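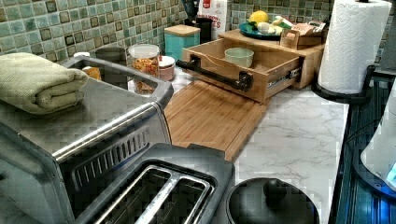
Vol. 2, No. 50

The Counter, Reconsidered
Posted 22/07/2017

It has been the practice of this blog to devote one entry each summer to the condition of the household in which it is written. Previous entries have addressed the linen closet and the space beneath the stairs. The present entry concerns the kitchen counter, and in particular the stretch that holds the appliances used every morning.

The counter has a white marble pattern with gray veining, and it was selected by the previous occupants. It shows crumbs readily. For some years this was regarded in the household as a defect. The current view is more favorable, as a surface that shows crumbs is a surface that gets wiped.

The toaster oven is the largest object under review and has been the subject of the longest discussion. It is a brushed stainless-steel model with a substantial flat top, and a flat top in a busy kitchen will be used as a shelf regardless of any policy to the contrary. A sage-green towel is generally to be found there, folded. The manual for the appliance is clear that nothing should rest on top during operation, and the household has adopted the following rule: the towel may stay while the oven is off and unplugged, and must be moved to the rail before the oven is turned on. Compliance in July has been good. Small items that collect at the back rim are to be returned to their proper places each evening. Compliance on this second point has been less good.

The two-slot toaster remains in service. A proposal to retire it, on the grounds that the toaster oven is able to make toast, was considered in the spring and declined. The oven takes longer and browns unevenly toward the back. The toaster is gray, plain, and dependable with ordinary sandwich bread. It does poorly with bagels from the Moulin bakery, which are cut thick and must be pressed down by hand. Those go in the oven.

The principal change this season is the bamboo organizer with the pull-out drawer. Readers who have followed this blog for some time will recall the wire basket that preceded it. The basket tipped when anything heavy was placed in the front, and tea bags fell through the sides. The organizer was purchased from Nunell after a comparison with a similar unit sold under the name Skirnari. The Skirnari unit was two inches narrower and would have left more of the counter free, but its drawer ran on wood alone, and the one in the store stuck. The unit selected runs on metal slides. The difference in price was not large enough to affect the decision.

Several weeks of use permit the following observations.

The drawer requires clearance in front of it. This seems obvious in writing and was overlooked in planning. When the drawer is pulled forward, it comes out over the place where the bamboo cutting board has always been kept, and for the first week the board was moved each time. It has since been found that the board may lie flat with its far end under the front of the organizer, and that the drawer passes above it without difficulty. This arrangement also recovers a portion of the counter.

The drawer is deeper than expected, and items placed in it without order will migrate to the back. A shallow divider is under consideration. A cardboard lid has been serving in the interim.

Bamboo should be wiped with a cloth that is damp only, and dried directly afterward. The same applies to the cutting board, which receives a coat of mineral oil when its surface begins to look pale. The board and the organizer do not match exactly in color. This was noticed on the first day and has not been noticed much since.

The question of coffee remains open. The household currently owns a Siren grinder, which lives in a lower cabinet and is lifted out each morning at some cost to the back. It was hoped that the organizer would free enough space for the grinder to stand on the counter permanently. Measurements were taken and it will not fit between the appliances and the wall without blocking the outlet. An alternative location beside the refrigerator is being evaluated. The cord does not quite reach.

With respect to cleaning, the appliances are pulled forward once a week and the area behind them is wiped. The crumb trays of both the toaster and the toaster oven are emptied at the same time, over the sink, and the vent slats on the oven are gone over with a dry brush. The trays had previously been emptied when someone thought of it, and the results of the first scheduled emptying are not suitable for description here.

Correspondence on the subject of drawer dividers is welcome in the comments. The interior width is the critical measurement, and readers who own the same unit are asked to state whether theirs was fitted with a divider from the maker or one cut at home. The next entry will return to the garden, where the beans require attention.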